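Spent most of Thursday on upkeep for the two-arm cell we run for the floor pickup task. Posting my notes in case they help anybody with a similar setup.

First job was the wrist cables. The left arm's cable had been rubbing at the elbow, so I gave it more slack and moved the ties back. Rule I use now: run the joint through its full travel by hand before you close the last tie.

Then the grippers. Wiped the pads with a damp cloth, let them air out, checked the screws with the small Wunora driver. Two were loose on the left side. I put a dab of removable threadlocker on both.
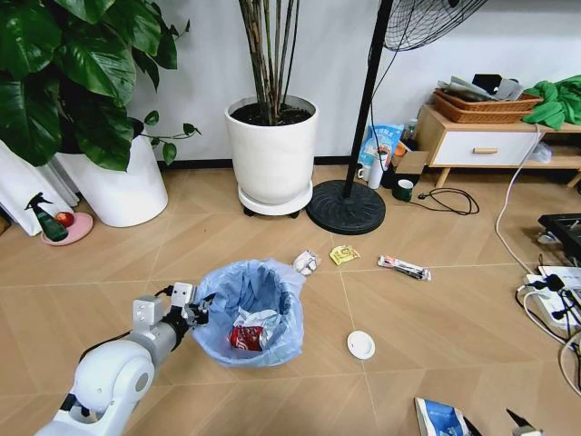
Homing next. I home the left arm first, then the right, with the other one parked out of reach. Our controller lets you do both at once, but I stopped doing that after a bump in May.

The camera check takes 12 minutes if the mounts haven't moved. They had, by a hair. Reran the hand-eye calibration and saved it under a new name so I can go back to the old one.

Grip force on the left is set to 16 percent for bags. Daria (that's what we call the control PC) had gone back to the default of 80 after an update. At 80 it tears thin liners. Check your settings after every update.

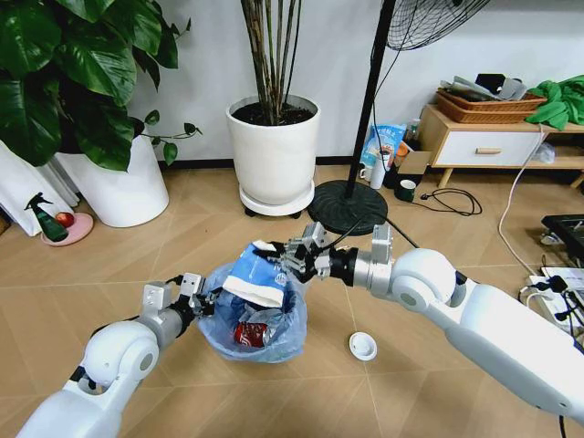
The two-arm routine is the one I use to confirm a repair. Left goes in first and takes hold, right brings the piece over and lets go. The order matters, because a light liner will shift if something brushes it on the way in. With the left gripper pinching the near rim of the bag, the right can come in over the opening with something as awkward as a crumpled paper package. I keep the right wrist high on approach and slow it down for the last bit.

Cycle counter on the right gripper read 573 at the end of the day. The finger joints get a drop of the light Pillay oil at the next service, and I log the reading each time.

Still to do: a spare cable for the right arm. The one from Fludesden is on order. Until it comes I'm keeping wrist rotation limited on that side.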